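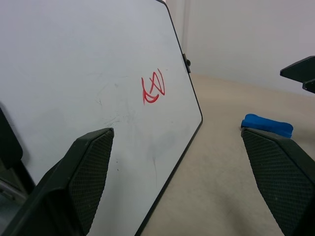
**Hashini Gazi**
*Club secretary and occasional 800 m runner, Ravlow Harriers*

I spent most of November going through the old results books, and the name that kept coming up was Nadine Smadi. Newer members won't know her, so I thought I would write down what I have.

She joined the club at fifteen as a sprinter and wasn't much good at it. Glória Tavares, who coached the juniors then, moved her up to cross country after one winter. Her first race over the hills at Stougaard ended in 30th place. She came back the next year and won it by 2 seconds, in mud that had half the field walking on the last climb.

After that she ran for the county for six seasons. The track results are patchy, as the books for two summers are missing, but she held our women's 5,000 m record until Nisreen Rizk took it from her. Nisreen says the old time was set on the cinder track at Dresow, so it was probably worth a bit more than it looks.

The injury came in a road relay. She tore a calf on the second leg, handed over anyway, and missed the whole of the following season. She was never as quick on the track again and moved to the longer stuff. Her best marathon placing was 301st in a big field, which she told me she was prouder of than any of the county vests.

She stopped racing when she moved away for work, but still came back each spring to marshal the Sullus 10. Ziad Chamoun has her number from her last one, 436, pinned up in his garage with the rest of his collection.

If anyone has the two missing results books, or knows who had them last, please let me know – they have green covers and should have the club name on the spine. I'd also like to find the team list from that relay. The book only gives surnames, and one of them has been crossed out.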